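Oiling a wood bench top, quick notes

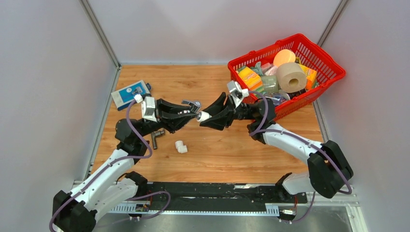

Sand first, always with the grain. 100 grit if its rough, then 200, then stop, 300 just closes it up and the oil sits on top. Vacuum, wipe with a barely damp rag, let dry overnight. Small dark knots like the ones in those light orange-brown planks drink more than the rest so go back over them after ten minutes. Metal strip down the side? Tape it. Oil under an edge strip stays sticky for weeks.

Thin coats. Flood it and you'll be scraping gum off till November.

Wipe off ALL the extra after 20 min or so. Old t-shirt is fine.

Rags: flat outside to dry, never balled up in the trash. They can catch fire on there own.

Second coat next day, third if you cook or glue on it. Leandro does his every Thursday for a month, overkill imo.

Water rings - fine steel wool, dab of oil, rub lightly. Glue drips, chisel held flat.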